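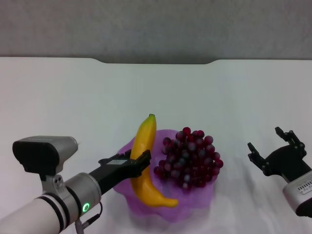 May 7, 2025

Thakur ledger reconciliation, second pass. Loaded the Storkedik investor register (2,771 rows) against the bank export. Eleven payments have no matching subscription form, and nine of those went out through the Jikance account in December. Amounts all under the 200 threshold, so the old filter dropped them. Filter now off.

Name matching still poor where the register holds a trust and the bank holds a trustee. Tried matching on sort code plus surname – better, but joint accounts come out twice. Left as is.

Uchenna Edet has the Privivik commission statements. Need the broker reference column before rerunning. Script and output saved under pass2, first pass kept unchanged.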